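The Second Set of Fingers

The Office of Equipment Evaluation at Rirnirine was established to answer one question at a time. In April it was asked whether the Tyagi fingers should be replaced by the Plalham fingers on every arm in the building, and the question was assigned to Diễm Khúc, Senior Evaluator, with instructions to conclude by the end of the quarter.

The Office's standard table was used for all trials. It was laid with the grid cloth, the lined basket, the green glass plate, the foam cubes and the approved toy produce, and both sets of fingers were to perform the same transfers under the same cameras. 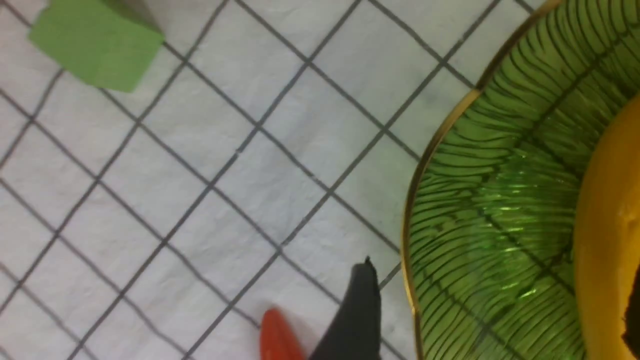
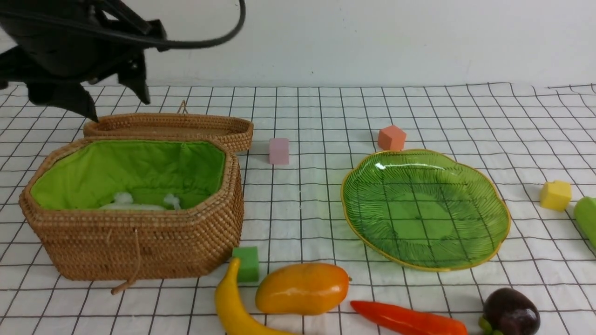
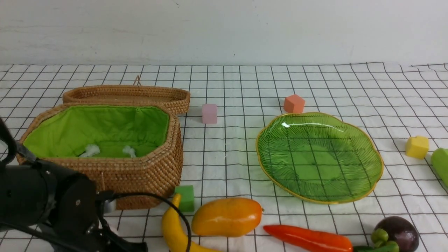

Kyung-tae Wang objected in writing that a comparison of this kind favored whichever fingers were tried second, the operators having learned the table by then. He asked that the order be reversed each morning and that his objection be attached to the final report, whatever the final report might say.

The request was granted. The order was reversed each morning.

The first 152 transfers proceeded in accordance with the plan. The Tyagi fingers closed quickly on foam and dropped the mango. The Plalham fingers held the mango and left dents in the foam, which recovered slowly and delayed the next attempt. Diễm Khúc recorded these facts in the ledger in black ink. The ledger had a column for remarks, and under the rules of the Office remarks were to be limited to conditions of temperature, lighting and power supply.

On the evening following the 152nd transfer she wrote in the remarks column that the Plalham fingers appeared to hesitate before the glass plate.

Thư Kiều, who audited the ledgers, returned the page with a request for clarification. The controller was the same for both sets of fingers. It contained no instruction to hesitate. If a delay had been measured, the delay should be stated; if it had not been measured, the remark should be withdrawn.

A delay was then measured. Over the next 400 transfers the Plalham fingers took longer to approach the plate than the Tyagi fingers did, and no longer to approach anything else. The cables were exchanged. The wrist camera was removed, cleaned and mounted again. Kyung-tae Wang proposed that the gold rim was confusing the depth estimate, and a strip of paper tape was placed over it for one full day of trials. The delay remained. The tape was taken off again with some difficulty, and the plate was washed by hand in the staff kitchen.

Diễm Khúc began to stay after the trials had closed. The hours were entered correctly on her timesheet under Inspection. She sat across from the arm with the lights at their daytime setting and ran the slowest program the controller would accept, one approach after another, first to the basket and then to the plate. She had owned such a plate in her first apartment. It had broken on the day she moved out, and she had not thought of it in a long while. She did not enter this in the ledger.

Thư Kiều came down on one of these evenings to collect the audit copy and remained for an hour. The two women spoke little. The fingers went down toward the glass, waited, and closed on the air above it, as the slow program required.

"There it is," said Thư Kiều.

"Yes."

"I withdraw the request for clarification."

The final report was submitted on September 2, 2025. It covered 2,000 transfers and recommended that the Tyagi fingers be retained for foam and the Plalham fingers be purchased, in a quantity of 4, for smooth and rounded articles. The objection of Kyung-tae Wang was attached as the first appendix. The delay was given its own table in the second, under the heading Unattributed, and the manufacturer was invited to comment.

The manufacturer replied that the figures were within tolerance.

The Office accepted the reply and closed the file. The table was cleared for the next question, which concerned controllers, and the items were returned to the supply cabinet in the order shown on the inventory sheet. At the line for the glass plate, in the column reserved for condition, Diễm Khúc wrote Good. She initialed it, put the plate on the upper shelf where the arm could not reach, and went to find her coat.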